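Why I Read My Drafts Out Loud Now

7/25/26 | 4 min read
Print | E-mail this post

So I finally turned in the long essay for my evening class at Stemildale, and I have to tell you about the part that nearly did me in. It wasn't the research (I love the research, I could look up old ferry timetables for weeks). It was the transitions!

My topic was how the ferry to Brarnholm shaped the town's market days. The first draft came in at 3,079 words and I was pretty proud of it. Then my tutor, Joyce Simiyu, handed it back with one note at the top: "Read this to yourself, at normal speed, standing up."

I felt silly, but I did it. By the second page I had said "furthermore" 5 times. I had also started three paragraphs in a row with "Another important point," and one of those points was the price of eggs.

The trouble with "furthermore"

I'd always thought of those words as glue. You have two paragraphs, you stick a "moreover" between them, done. But when I read them aloud I could hear that the second paragraph had nothing to do with the first – I'd just pushed them together and hoped.

What helped was writing one plain sentence in the margin for each paragraph, saying what it was for. If I couldn't write the sentence, the paragraph went into a file called Leftovers. That file is now 940 words long and mostly about eggs.

After that I shuffled the rest until each margin note led to the next one. Half the linking words fell out by themselves, and I didn't miss them.

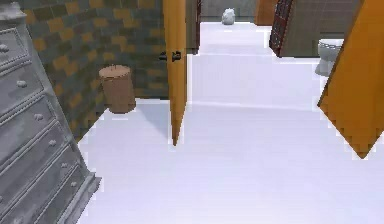

Quoting without dropping it on the floor

My other bad habit was the lonely quote. I'd end a paragraph with a line from the Shemweta letters and just walk off! Joyce wants a few words before it (who's talking, and when) and at least a sentence after it about why I bothered.

I went back and fixed every one of them in June, and two got cut because I had no idea why I'd bothered. I'm starting the next essay this weekend, on the Vostoslow school records, and so far I have a title and a lot of sticky notes.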